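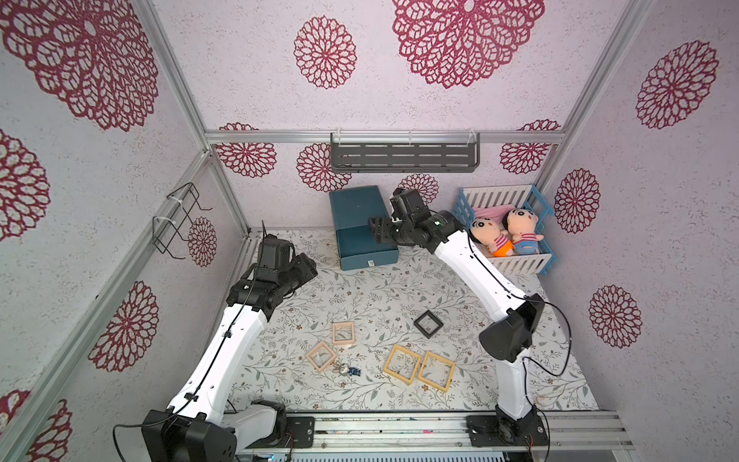 White cloth with the leafy sprigs, dark red medallions on the walls

From: Dehua Du
To: Ploltis Home Cooks list
Subject: Re: clay pot cracked on first use?

Hello Savita and everyone,

On Thursday Savita Ahuja wrote:

> I bought the 10-inch Omell clay pot in December for
> braised lamb. I soaked it overnight as the leaflet says,
> but there is already a fine line in the glaze near the
> base. My stove is electric. Did I do something wrong?
> I paid 99 dollars and would like to keep it.

I don't think you did something wrong. I have cooked in clay for many years and most of my pots have such lines in the glaze. If the pot does not leak when you leave water in it for an hour, I would continue to use it.
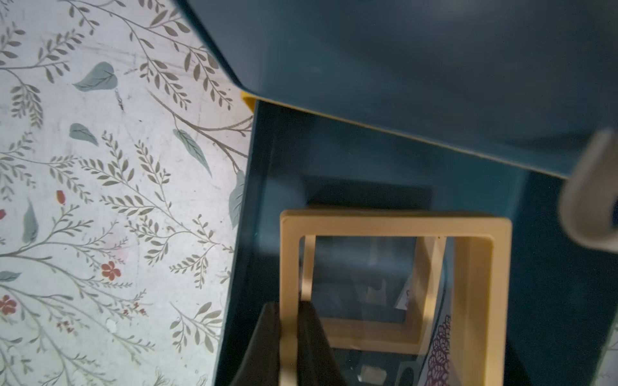

Blue box beside the leaf pattern

For the electric stove, please put a metal diffuser under the pot. I got mine from Biltbridge. Start on the lowest heat and wait ten minutes before you go higher. Never pour cold stock into a hot pot – I lost my favourite one like this.

My aunt Wei also boils a thin rice porridge in each new pot and leaves it there until morning. She says the starch fills the small holes.

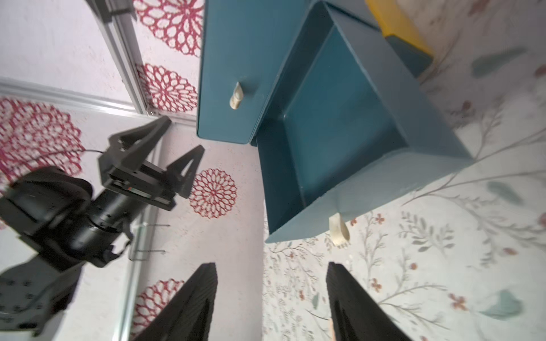 About spices I have less to say, only that mine were old and I blamed the pot for the flat taste. Whole cumin and coriander keep their flavour longer than ground. I would store them in closed drawers, and a plain teal one with a small cream knob is as good for this as any expensive rack. Keep it away from the stove, please.

Savita, how long did you cook the lamb?

Regards,
Dehua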